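Home | Groups | Minutes | Safety notices | Contact

Soft Goods Handling Group
Minutes of the fault meeting, 7th December

Present: Seija Räsänen (chair), Minttu Kinnunen (minutes), two persons from the Vainio workshop, one from Umex by telephone until item 4.

1. Opening

Seija opened the meeting and said that it has one subject, the grip fault which was reported by the Vainio workshop. The minutes of the November meeting were accepted. One correction was made there: the word "spring" in item 3 must be "spring holder".

2. What happened

The workshop told the events in order. The Wando cell was running the plush sorting task in automatic mode. At cycle 682 the gripper closed on a toy and did not stop at the set force. It continued to close until the motor protection switched off the drive. The toy stayed between the fingers and could not be pulled out by hand.

The operator opened the cell door and the arm stopped, as it should. After this he put his hand to the fingers to free the toy. When the drive protection reset itself, the fingers moved a short way in the closing direction. The operator had already taken his hand back and he was not hurt. The seam of the toy was torn on one side.

Minttu asked if the door switch cuts the power also from the gripper. The answer was no, it cuts only the arm. Seija wished to have it written in the minutes that this is the more serious part of the matter, and that the force limit comes second.

3. Reason for the fault

The Porker controller reads the force limit from a table when it starts. After the last update the limit for the soft class was 70 in the table, but the controller on the cell still had the old value 3000, which is meant for the calibration block. The cell had not been restarted after the update. No warning was given, although the two values were different.

Umex said that the controller has a check for this, but it is off in the delivered settings. They will send the instruction how to switch it on. Seija asked why it is delivered in this way. Umex did not know and will ask.
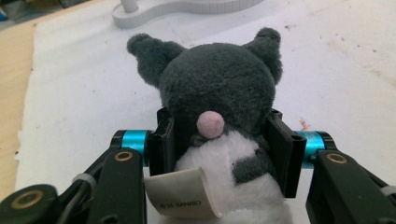 It was discussed if the same fault can come also in the hand-held work. The hand-held grippers do not use the Porker table, so the wrong value cannot reach them. The workshop may therefore continue the hand-held work with plush toys as before. Minttu remarked that long fur makes it difficult to judge how hard the pads are pressing, and she would like a note of this in the work instruction. This was agreed.

4. Decisions

The Wando cell stays out of automatic mode until the door switch cuts the gripper power also. The workshop makes the change and Seija inspects it.

The automatic reset of the drive protection is taken off at once. The reset is done by key only.

Minttu writes a page about freeing a stuck object. Until it is ready, the main switch must be turned off and locked before anybody puts a hand to the fingers.

The operator fills in the near miss form. The workshop had thought it was not needed when there was no injury. It is needed.

5. Other matters

The spare finger pads have still not come. The order is 7 weeks old and Minttu will call the supplier again.

6. Next meeting

Will be held when the door switch change is ready for inspection. Seija sends the invitation.

Minutes written by Minttu Kinnunen, checked by Seija Räsänen

Recent minutes
Wando cell: start-up meeting
Soft Goods Handling Group, November
Changes to the near miss form
Vainio workshop: keys and locks

Last updated by M. Kinnunen after checking of item 3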